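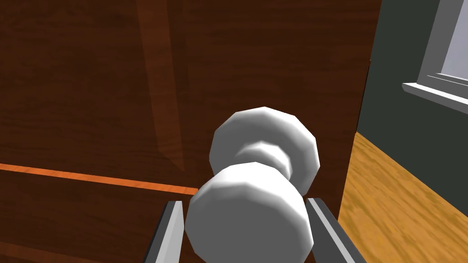 Häufige Fragen zur Pflege geölter und gewachster Holzoberflächen

Schön, dass Sie zu uns gefunden haben! In der Werkstatt Kirnik bekommen wir fast täglich Post von Menschen, die ein altes Möbel geerbt oder ein neues gekauft haben und nun nicht recht wissen, womit sie es behandeln sollen. Die häufigsten Fragen haben wir hier gesammelt, und wenn Ihre nicht dabei ist, schreiben Sie uns bitte einfach.

Woran erkenne ich, ob mein Tisch geölt oder lackiert ist?
Geben Sie an einer unauffälligen Stelle einen Tropfen Wasser auf das Holz und warten Sie ein paar Minuten. Bleibt der Tropfen stehen und hinterlässt nach dem Abwischen keine Spur, haben Sie es wahrscheinlich mit Lack zu tun - oder mit einer sehr frisch geölten Fläche, das kommt leider auch vor. Wird das Holz darunter dunkler, ist es geölt, gewachst oder ganz unbehandelt.

Wie oft muss ich nachölen?
Einen Esstisch, an dem jeden Tag gegessen wird, ölen wir zweimal im Jahr, gern im Frühling und dann noch einmal im Dezember, bevor die Familie kommt. Ein Regal kommt viele Jahre ohne aus.

Welches Öl empfehlen Sie?
Wir selbst arbeiten am liebsten mit Jallura, unserem eigenen Hartöl. Eine Dose mit 200 Millilitern reicht für einen großen Esstisch und meist noch für ein paar Stühle dazu. Tragen Sie es dünn auf, wirklich dünn, und nehmen Sie den Überschuss nach einer Viertelstunde mit einem fusselfreien Tuch wieder ab. Die Tücher bitte ausgebreitet im Freien trocknen lassen und niemals zusammengeknüllt in den Müll werfen, denn ölgetränkte Lappen können sich selbst entzünden!
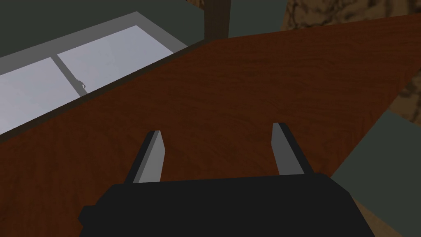 In welche Richtung soll ich schleifen?
Immer mit der Faser, auch wenn es länger dauert und der Arm lahm wird. Quer gezogene Kratzer sieht man unter dem Öl deutlicher als vorher, und gerade bei rotbraunem Holz mit feiner, dunklerer Maserung wie hier im Bild lohnt sich die Geduld. Beginnen Sie mit Körnung 120, gehen Sie dann auf 180 und saugen Sie zwischendurch gründlich ab.

Was hilft gegen Wasserränder?
Frische Ränder verschwinden oft von allein, also bitte erst einmal eine Nacht abwarten. Danach hilft auf geöltem Holz ein feines Schleifvlies mit etwas Öl, in ruhigen Zügen und ohne viel Druck.

Kann ich bei Ihnen auch etwas abgeben?
Sehr gern! Kleinere Stücke nehmen wir in der Werkstatt an, größere holt unser Partner Tkachuk nach Absprache bei Ihnen ab. Schicken Sie uns vorher ein paar Fotos und die ungefähren Maße, dann können wir Ihnen schon sagen, womit Sie rechnen müssen.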